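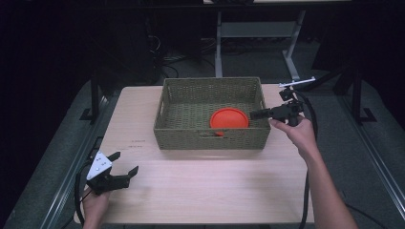
Nesham hand-held grippers, pair, with wrist camera

Reviewed by Róisín Kinsella
4/30/19

We bought a pair of Nesham hand-held grippers in February to replace the Waleck set we had been using for recording table tasks. Both sets do the same job. You hold one in each hand, do the task yourself, and the finger positions and camera video get saved for training the arms later. I have used the Nesham pair for most of my working hours since then, and Attila Sárközi has used them for the rest.

What we used them for

Mostly kitchen and storage items on a plain tabletop: plates, cups, cloths, small boxes. The task I go back to when I want to compare two grippers is taking a plate out of a basket. The orange plate in the olive basket is a fair test. It sits at a tilt with its near edge down by the front wall, so you have to come in from the side and get the fingertips onto a thin raised rim without pushing the whole basket across the table. We logged 240 tries at it with the Nesham pair and the same number with the Waleck.

Fingers

The fingers are slim and black, and the tips bend inward when the gripper is open. I like the shape. With the Waleck I had to tip my wrist a long way to get past a basket rim, because the fingers were thick all the way back to the body. The Nesham fingers fit between a plate and a basket wall with room to spare. Out of 240 tries I dropped or lost the plate 20 times. I did not keep a good count for the Waleck, but it was clearly worse, and Attila says the same.

The bent tips are less good on flat things. A single sheet of card on the table is hard to pick up. Loan Khúc cut small rubber pads for the tips and that helped with card, but the pads come off after a few days and we stopped bothering.

Trigger

Stiff for the first week, fine after that. Travel is long enough that you can hold the fingers half closed without your hand shaking. People with small hands will want the spacer, and it is not in the box. Order it with the grippers or you will pay shipping twice, as we did.

Camera

The camera is a small module on a short bracket on top of the gripper. It looks down the fingers and you get the tips in view at all times. Inside a deep basket the picture goes dark and you need decent light over the table. The bracket holds its angle well. I checked it against a printed target every morning for a month and only had to reset it once, after Attila knocked it on a rail.

Cables

My main complaint. The cable is thick and comes out of the back of each gripper, and you feel the pull on your forearm by the end of a long session. Let it hang off the near side of the table and it is bearable. Route it overhead and it catches on things. The Waleck cable was thinner and I miss it. On the other hand we broke two Waleck cables and have not broken one of these.

Software

The recorder runs on the Lewis controller we already had. Setup took an afternoon, most of it spent finding the right driver. So far we have 1847 recordings saved and have thrown out very few for bad data. File names are set by the recorder and you cannot change them, which bothers Loan more than it bothers me.

Support

Boglárka Jakab handled our one return (a trigger spring) and had a new part to us within the week.

Would I buy them again

Yes, for plates, cups and anything in a bin or basket. If your work is mostly cloth or paper, try to borrow a pair first. Zsolt Kozma, upstairs, is testing the Uvavov grippers on folding and has promised to write those up when he is done.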